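The Cloth and the Chair

By the time April came in, Maëlle Chisholm had folded, dragged, lifted and smoothed the brown cloth so many times that she had begun to dream about it, and in the dreams it was always slightly heavier than it ought to be, the way a wet coat is, and she woke with her thumbs aching.

She had answered the advertisement because it said "patient hands wanted", and she had thought, well, I have those if I have anything. Her grandmother had taught her to turn a heel and ice a cake and pick the stones out of lentils without looking, and Maëlle had supposed, quite reasonably, that there was no money to be had in any of it. Then Busuvetti had written back the same afternoon and asked when she could start.

The work was simple to explain to her mother on the telephone, though it took three goes. You sat down, you took a gripper in each hand, and you did a small household thing with them, slowly and properly, as you would if a child were watching. The cubes on top told the computer where your hands were. Later on a machine called Brolorine would be given everything you had done, and would try to do it too.

"So you're a teacher," said her mother.

"I suppose I am," said Maëlle, who had never thought of it like that, and who went about for the rest of the evening feeling rather tall.

It was the chair job that she liked best and was worst at. The cloth had to be taken up from the seat and laid over the back, with no corner trailing, and it sounded like nothing at all until you tried it with two stiff fingers on each side instead of ten soft ones. The target for the chair was 1,971 goes, and on the Friday the tally on the wall stood at 1,097, and she had the whole long afternoon in front of her. 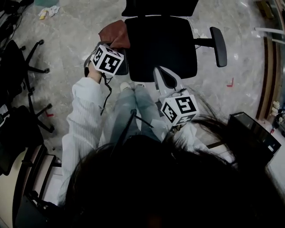 She had a way of talking while she worked, under her breath, and she had long since stopped being embarrassed by it. "Now we find the edge," she would murmur. "There it is, lovely. Now don't snatch." MacLeod, who ran the sessions and had a desk on the far side of the room, had told her in her first week that the sound wasn't being kept, so Brolorine would never hear a word. She had said that was quite all right and gone on doing it.

At four o'clock he came over with two mugs of tea and stood there looking as if he had something to say, which with MacLeod could take a while.

"They ran it last night at Prarkirus," he said at last. "The real arms, the big ones, with your first month of goes in it. I've got the film, if you'd like to see."

She put the grippers down in her lap and found that she was nervous, the way you are at a school play when it's somebody else's turn to remember the words.

It was a very short film. There was a chair, and a cloth on it, and two long arms hanging over them both. For a good while nothing happened. Then the left arm came down and stopped just short of the cloth, and gave a tiny sideways waggle - there and back, there and back - before it closed on the edge.

"That bit's got them all puzzled," said MacLeod. "It does it every time. They want to know if it's a fault."

Maëlle had her hand over her mouth. She knew that waggle. It was what her grandmother's fingers had done above the lentils, above the knitting, above the last slice of anything on a plate, a sort of small politeness before taking hold, and she'd had no idea, none in the world, that she did it too.

"No," she said, when she could. "No, it isn't a fault. Will they take it out?"

MacLeod drank some of his tea and thought about it.

"I could tell them it helps with the grip," he said.

So she finished her mug, and picked up the grippers again, and leaned in towards the chair. There were 30 more to do before she went home.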